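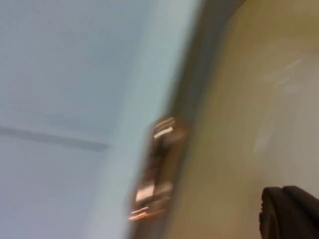
CHAPTER 6 – When the Arm Moves Too Soon

Filed under: Course Readers > Automation > Faults and Safety

Start with the blur. A wrist camera on a moving arm gives you smeared edges, doubled outlines, one bright glint off a bit of shiny metal. The gripper finger in the corner stays fairly clear, everything behind it doesn't. Keep that in mind for the Anonside case, which fills most of this chapter.

Short version. Anonside ran a Wollitz arm on a bench job, small metal parts, one every 30 seconds. Vision software from Nepia. In April the wait before each picture was cut to save time. Arm still moving when the camera fired. Part position came out wrong, finger came down beside the part and pushed. Force limit was set at 80 newtons, far too high for the job, so no stop. Bent finger, cracked panel, no one hurt – the guard door was shut.

The log had 106 low-confidence warnings from that shift. All of them went to a screen in another room.

What you should be able to do by the end:

- say why a blurred picture can still give a position, and why thats dangerous
- set a settling time and test it
- pick a force limit from the part, not from the manual
- tell a warning from a stop, and decide wich one you need

You will need the Fluritz worksheet, pages at the back. Do the first table before reading on, it takes 20 minutes.

6.1 Settling time

An arm that has been told to stop has not stopped yet. It rings a little, more with a heavy gripper – the camera rings with it. Measure this first, with the guard shut and the speed turned down.

We use cookies to remember your place in the book. Accept all | Manage choices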